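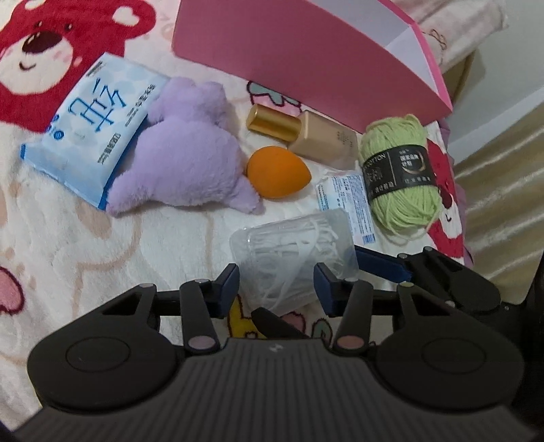

I've now spent most of May with two hand-held grippers, and I finally have an opinion, so brace yourselves.

The first is the Tenerico, which I had on loan from Diệp Cù (thank you, Diệp, it's going back in the post, I promise). The second is the Stullemik, which I bought with my own money after a long evening of talking myself into it. Both do the same job for me. I hold the thing, pick stuff up, the camera records it, and the recordings go off to train an arm that will one day tidy up after me.

The Tenerico is lovely in the hand. It's light, the trigger has a short pull and I could go for ages before my wrist started moaning. The trouble is the fingers. They flex sideways if you grab anything off-centre, and then the pads don't meet flat. Fine with a sponge. With a hard plastic box it's maddening, as one corner gets pinched and the whole lot swings round.

The Stullemik is stiffer and heavier, and the trigger felt like a bicycle brake for the first couple of days. But the pads stay square to each other! I did 30 grabs of the same small box with each gripper, same blanket, same lamp, and dropped it 2 times with the Stullemik. I lost the Tenerico sheet (sorry), but it was a good deal worse than that.

Soft bedding is a much harder test than a table, by the way. Everything sinks a bit, and if you come in too low the fingertips scoop up fleece along with whatever you were after. A ball of yarn is the worst of the lot – the loose loops love a finger joint. Make-up sponges are a treat with either gripper. Plush toys are easy too, as long as you don't mind grabbing them by a leg.

Camera settings: I went down to 30 frames a second on both, as the faster mode filled my card halfway through an afternoon and I couldn't see any gain from it. I also locked the exposure. Shiny packets were making it jump up and down every time I leaned over them.

The controller is still a mess. I'm using the Erkerport board, and it drops the connection if the cable gets a tug, so I've taped it to my sleeve. Đặng do a version with a locking plug and I've got one on order.

So the Stullemik stays. I'm at 32 clips on it that I'd call properly clean, and the plan is 3000, so don't expect the arm to be doing any tidying soon. Next job is thinner pads, and then I want to try picking up paper cards, which so far I've mostly just pushed along the bed.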